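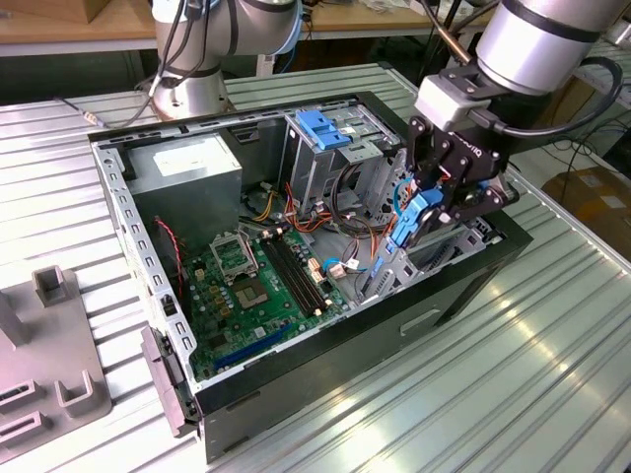
Oct 18, 2020
By the Plilleck workshop desk

Old desktop PCs are worth cleaning out once a year. Shut down, pull the mains lead and hold the power button for a few seconds. Lay the tower on its side with the open side up, so the motherboard is flat and you can see where each cable goes. If the CPU socket is empty, with its metal frame flipped open, keep brushes and cloths well clear of it. Use a soft dry brush on the vent holes, then short bursts of air. Coloured plastic clips, like the blue ones on the drive cage and at the card slots, go brittle with age, so ease them gently.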